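Module 20: Robot Software in Practice
Week 5 handout – Watching the perception gate

Right, so last week we got as far as the control loop and I promised you something less abstract. This week is about the bit of software that sits between the cameras and the planner and decides whether an incoming image is worth acting on. In our stack it's called Asidico, and it's the part I get the most emails about. You'll want your notes on transforms handy, and the reading on closed-loop grasping if you haven't done it yet (you know who you are).

Cloth is the running case for the whole block. We like it for teaching because it has no fixed shape, so the lovely rigid-object methods from August fall over almost at once. When two grippers each hold a piece of fabric above a bed, the planner needs to know where the fabric stops and the bedding starts, and it needs that answer while everything is moving.

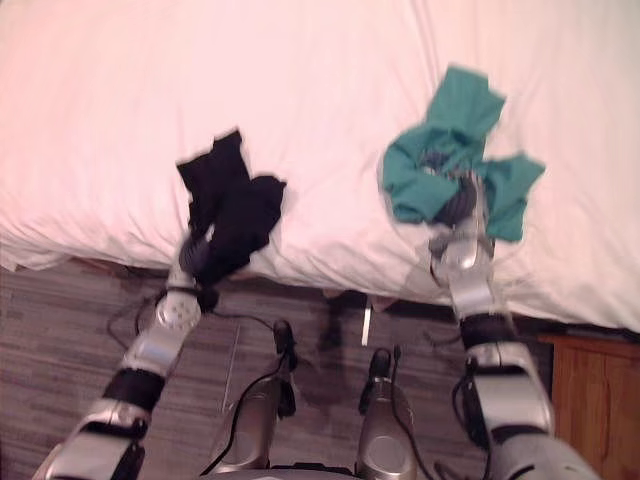 Satish Achari
Module tutor, robot software

Let's start with the head view. It's the one everybody trusts, because it looks like what we'd see ourselves, with both arms and the bed all in there together. Look at the edges of the black cloth, though, and then at the teal one. They're smeared by motion. A segmenter trained on nice sharp stills will give you a mask with a fat, wobbly border, and if you take your next target from that border you can end up chasing a point that isn't on the cloth at all.

Asidico gives each mask a blur score and passes it along with the mask. It doesn't throw anything away. I argued for a hard cut-off when we first wrote it and I was wrong – a blurred mask is still perfectly good for answering "is there cloth near the left gripper?", even when it's hopeless for picking a corner. So the planner asks for a score to suit the question. Have a look at the request function in the Trindade repository and find where the two thresholds are set. They are in different files, sorry about that.

Notice the colours too. Black and teal over white is an easy job. Go and try the same code on white over white before you tell me your segmenter works.

Now for the wrist cameras, where the fun starts. A wrist camera moves with the arm, so its pose has to be worked out afresh for every image, from the joint angles at the moment of exposure. Please read that last bit twice! If you use the joint angles from when the image arrives, you're placing it somewhere the arm has already left. On our setup the lag can be up to 74 milliseconds, and at a decent arm speed that's plenty to miss a sleeve.

The other thing about a wrist view is how much of it is hand. Fingers, covering, bits of limb, and then whatever is left over for the world. We mask the hand out using its own model, but a soft covering folds differently each time, so the model never quite matches. Shadows are a nuisance as well. A big soft-edged one on a carpet can come back from the segmenter as dark cloth, and it'll do so with great confidence.
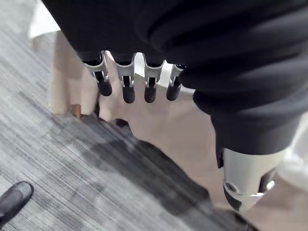
Exercise 1: what belongs to the robot?

Load log 2211 in the Gornham viewer and step through the left and right wrist streams. For each stretch where the hand is in view, switch on the self-mask overlay and look for places where it fails. I'd like you to sort the failures by cause. Some will be fabric outside the predicted outline, some will be shadow, and some will be background things the mask has swallowed by mistake.

Then try growing the mask outwards by a few pixels. You'll fix most of the first sort and make the last sort worse. There's no correct value here, so don't spend all evening looking for it. Pick one, write down why, and move on.

Last year a lot of people missed the depth question. Something very close to the lens, like a pale surface filling a corner, goes soft and has no texture to match on, so stereo gives you nothing useful. Things further off may be small and blurry but still matter a great deal, a person most of all. Your person detector needs to run on the wrist streams as well as the head stream, and it has to cope with the whole room being tilted. Most off-the-shelf ones were trained on upright people and lose confidence quickly as the view rolls. We rotate the image using the wrist pose first, then detect. Cheap trick, works well.
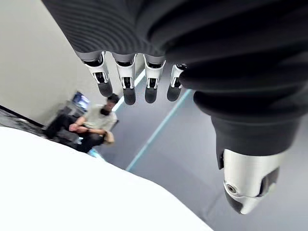
Wrist view with the room tilted: try the detector before and after the roll correction.

Exercise 2: when to say "I don't know"

This one is shorter but I think it's more interesting. Some images have next to nothing in them, and your code has to notice. The simplest test is mean brightness, and it's a poor one. A picture can be nearly all black and still have a bright strip down one edge that drags the average up. Start with the share of pixels that sit in the bottom of the range, then look at how much texture there is in what's left, and where.
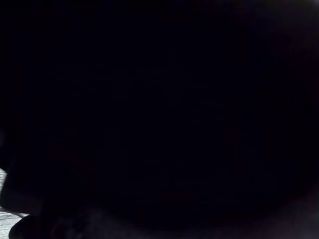 What I want back from your function is one of three states: usable, partly usable, or blind. Partly usable should come with a region, so the planner knows which corner it may believe. Be careful with fine repeated lines, by the way. A feature matcher loves them, finds hundreds of matches, and can't tell one line from its neighbour, so your texture measure will be glowing while your position estimate slides quietly sideways.

When a stream goes blind the arm shouldn't just freeze. Asidico holds the last good estimate for 2000 milliseconds, widening the uncertainty as it goes, and after that the planner has to slow down and lean on the head view. You can change that hold time in the config. Try it very short and very long and write me a paragraph on each.

Hand-in is through the Bosell page as usual, code and notes in one folder. If the viewer crashes on loading, delete the cache folder and start it again. The fix is on my list.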